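December, white table by the brick wall

Basket sorting again, with the wicker basket, the lavender bunch and the small pink piece. Layout as Milagros drew it up: basket at the wall end, flowers just behind, pink piece left on its own. Oriana wants the tissues handled as one item and the wrapped pieces as separate ones. I've logged them that way under Plisivetti. 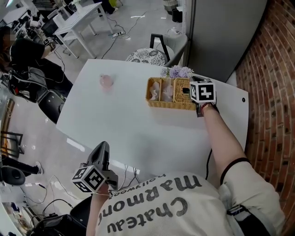
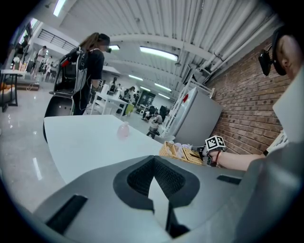
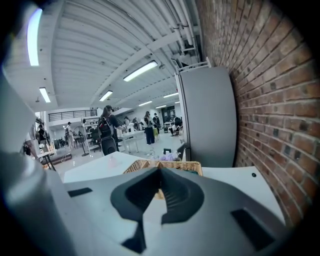
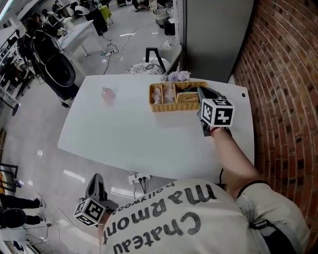 Wicker basket at the brick wall end of the table. Tissues in the first two, wrapped pieces in the last.

Running total is 1,456 out of 2,000. Aim for another 100 before Tadeo does the tally.

To do:
- ask Brenda for more tissues, same white
- mark the basket corners on the tabletop in pencil
- Yamila to check whether the small insert stays on the right or gets its own line in the sheet

Left the sheet open at row 19.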